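3.2 Materials and layout of the sorting board

Figure 2 gives the block set on the maple board, before the discussion of how the pieces were chosen.
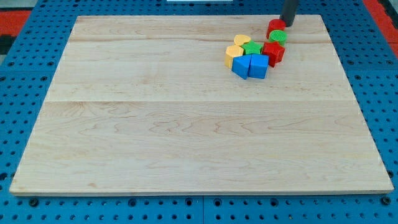 Figure 2. Eight colored blocks grouped near one corner of the maple board, on the perforated blue worktable.

All trials of the grouping task used small wooden blocks in four colors: red, green, yellow and blue. Each color appears on two blocks, and the two blocks of one color never have the same shape. In this way a participant who sorts by color must put together pieces that look quite different in outline, for example a cube and a star in the case of red. A participant who sorts by shape meets the opposite situation. The cube is found in red, yellow and blue, and the star in red and green, while the cylinder, the prism and the rounded heart-like block each come only one time. We kept this imbalance on purpose. In the January pilot we used a fully balanced set, and most participants found the rule so quickly that the sorting times told us very little.

The blocks were bought from Fuvness as part of a larger children's set and were not repainted. Razia Mirani selected the pieces by hand and rejected those with chipped corners or with visible differences in color on the same block. The surface of the blocks was left as delivered. We considered sanding the green cylinder, because its top has a fine ridged texture which the participants might use as a cue, but in the pilot only one person mentioned it and we left it as it was.

The board is made of light maple planks joined side by side. An earlier version of the task used a white plastic sheet, and several participants complained of glare from the ceiling lamps. The wood is less bright, and all four colors remain easy to tell from it, although yellow is the weakest of them. Fernandes and Zoëga discuss the same problem in their report on the Rai table tasks and recommend a gray cloth. We tried the cloth for 50 trials and did not continue, as it moved under the hand and formed small folds where the prism would not stand well.

A wooden board brings its own difficulties. The seams between the planks are visible, and so are the brown lines of the grain. Some participants lined up their groups along a seam, even though the instructions did not speak about lines or rows. We did not correct this behavior. It was written down by the observer, and it is treated separately in Section 4.3. The position of the board on the worktable was checked by eye at the start of each session, so small rotations are present in the material. We do not think that they affect the results, because all distances were measured from the edges of the board and not from the table.

The starting arrangement deserves a short comment. In the "cluster" condition, the eight blocks are placed close to each other, some of them touching, and most of the board stays free. In the "spread" condition, the same blocks are placed with at least 75 mm between neighbors. The cluster is the harder start. A low piece such as the star can lie behind a taller one, and a participant who looks from the front may not see its full outline until the neighbor is moved. Blocks with a slanted face, or a star which is tilted, are also more difficult to name at first view. For these reasons the orientation of the pieces was left free in the cluster condition, and only the corner of the board was fixed.

In total, 900 trials were recorded, half of them in each condition. Cayetano Bermúdez and Sreekumar Poduval coded the final groups independently. A group was accepted when every block in it was nearer to another member of the same group than to any block outside – this rule is simple, but it fails when two groups end side by side. Such cases were discussed until both coders agreed, and the trials where no agreement was possible are marked as "open" in the tables. They are kept in the counts of Section 4.1 but are excluded from the sorting times.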